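Course: Care and Cleaning of Household Surfaces
Unit 4 - The table top
Teacher: Lurdes Carrilho

In the last unit we spoke about floors. Now we go up to the table, which most people clean every day and look at very little.

## 4.1 Before you wipe

Look along the surface from a low position, with the light in front of you. Dull places, rings and small scratches show much better from the side. Write down what you find on the record sheet (sheet 60 in your folder), also when the damage is old.

Then take away the small things. Heavy objects are lifted with two hands and never pushed, because a grain of sand under a base makes a long scratch.

## 4.2 Following the grain

Wood has a direction. We wipe with it, and we also sand and oil with it. On a pale table the lines can be difficult to see from far away, so come close and find them first. Where the lines turn into ovals or flames, keep to the main direction of the board and do not try to follow each curve.

Vocabulary for this part: *grain* (the lines in the wood), *swirl* (a place where the lines turn round), *sheen* (a soft shine), *matte* (without shine).

## 4.3 Practice

1. Fold the cloth in four. Use one side only for each pass.
2. Wipe in long strokes, from one end to the other - no circles.
3. Dry at once with the second cloth.
4. Go round the bases of lamps and stands last, where dust collects against the rim.
5. Compare the table in front of you with the one below. Find the direction of the lines, the darker swirls, and the shadow beside the round white base. Note how the shine of the white plastic differs from the soft sheen of the wood.
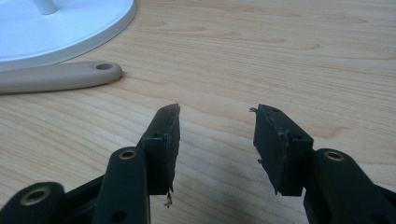

## 4.4 For the next lesson

Read the text by Abílio Correia on oil and wax, and bring one question in writing. Tiago and Madalena will prepare the cloths.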